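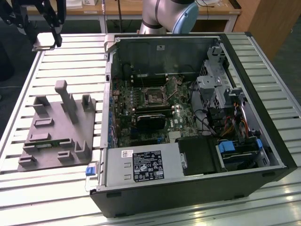 Photo: Stullstead Records, used with permission

Moon (Paseck album)

Moon is the second studio album by the chamber jazz quintet Paseck, released on the Stullstead label. It contains 10 tracks, all credited to the group jointly, and was recorded in the assembly room of a former grain exchange in Drirnden. The instrumentation is clarinet, trombone, vibraphone, double bass and drums. No piano or guitar is used on any track.

Background

Paseck's first album had been made up mostly of standards and was recorded in a small studio with the players in separate booths. The group objected to the resulting sound, in particular to the vibraphone, which was close-miked and placed hard to one side of the stereo field. For the second album the members asked to play together in one room without headphones. Stullstead agreed on condition that the session be kept short and that overdubbing be avoided.

Most of the material was written for a series of concerts in Drirnden. Several pieces were shortened before recording, and one, "Low Water," was rewritten in a different meter after the ending proved hard to play at tempo.

Recording

The quintet was arranged in a shallow arc with the drums at the center and slightly behind the other instruments. A spaced pair of microphones supplied most of the sound, with one further microphone on the bass. Because the room has a long decay, the drummer used brushes or felt mallets on all but two tracks. Takes were complete performances, and the only edit on the finished album joins two takes of "Third Ferry" at the start of the bass solo.

The album was mixed at the label's own premises. No reverberation was added. The final level is lower than that of most Stullstead releases, a choice the sleeve notes attribute to the wide range between the clarinet solos and the ensemble passages.

Music

The title piece opens the album and is repeated in altered form as the closing track. Its main theme is an 11-bar line for clarinet and trombone in parallel sixths, set over a bass figure that repeats every four bars – the two parts therefore fall out of step after the first statement. The closing version gives the theme to the vibraphone and leaves out the drums.

"Low Water" and "Salt Road" are the longest tracks and the only ones with solos by every member. "Small Hours, Large Rooms" is through-composed and has no improvised section. "Third Ferry" follows the chord pattern of a minor blues with an added two-bar extension. The remaining pieces are mostly in song form, at slow or medium tempo.

Release

The first pressing was an LP of 3000 copies. It was followed by a compact disc edition of 4000 copies, which places "Salt Road" earlier in the running order and adds no further material. The LP sleeve is a plain gatefold with the title printed on the spine only. A reissue on Stullstead restored the LP order and corrected the timing given for "Low Water," which had been misprinted on both earlier editions.

Reception

Reviews were favorable as to the ensemble playing and divided on the sound. Some writers considered the room too prominent, especially in the trombone solos, where the lower notes tend to blur. Others regarded the recording as the main advance over the first album. The title piece entered the repertoire of several student ensembles in Drirnden, usually in an arrangement with piano in place of vibraphone.

Personnel

Paseck – clarinet, trombone, vibraphone, double bass, drums
Stullstead – production, mixing, sleeve design

This page was last edited on 21 Sep 2026.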